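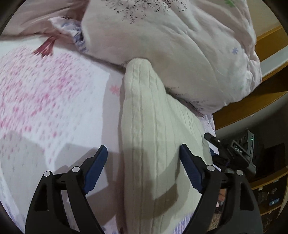 How I Write a Book Review When I Only Have One Evening

I read a lot more books than I review, and for years the reason was that every review took me a whole weekend. I'd start with the plot, get lost in the plot, and end up with 2,000 words that gave away the ending. So I made myself a routine, and I've used it for 53 reviews now (yes, I keep a list!).

I'll use a book I finished in June to show you how it goes: Prikari, a young adult fantasy by Farzana Biswas, first in a series.

What you need

The book, a pack of sticky flags, a timer, and somewhere to type. I draft in a plain text file and paste it into the blog later.

Step 1: Flag while you read, but not much

I allow myself 20 flags per book. Blue goes on lines I might quote, yellow goes on anything that bugged me. With Prikari I ran out of blue before the heroine even got to the harbor, so I had to go back and steal a few from chapter one. That told me plenty about the writing!

Step 2: Talk before you type

Set the timer for five minutes and tell somebody about the book out loud. My friend Wing-sze Chung usually gets the phone call. Whatever I bring up first is nearly always my opening paragraph. This time it was the sisters, who fight like real sisters do, over borrowed boots and who got to ride up front.

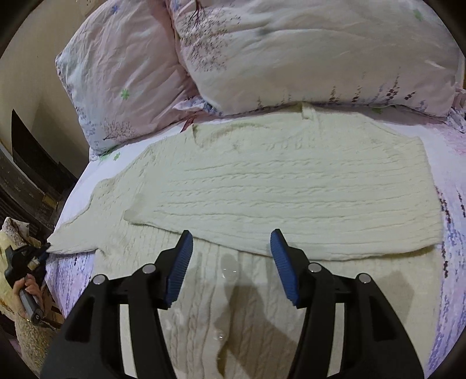 Step 3: Sum up the plot and stop early

Four sentences, max. Who is it about, what do they want, what's in the way, where are they. I don't mention anything past the first quarter of the book. For Prikari that meant leaving out the whole second voyage, and it hurt, but I'd be mad if somebody spoiled it for me.

Step 4: Say what you liked and what you didn't

Go back to your flags and pick the two best blues and one yellow. Quote one line at most and explain the rest in your own words. My yellow was the map maker, Kramer, who shows up, gives a long speech about tides, and disappears until the last chapter. I wanted more of him or none of him.

Step 5: Tell people who it's for

Readers skip down to this part, I know I do. Give an age range and mention anything a parent or a sensitive reader would want to know. I wrote that it's good for twelve and up, with some scary storm stuff and one sad death.

Step 6: Cut it to 500 words

Read it aloud and take out every "really" and every sentence that repeats the back cover. Check the spelling of the names against the book (I once got the main character wrong all the way through a review, and the author wrote to me). Then post it and go pick your next read. Mine's already on the nightstand.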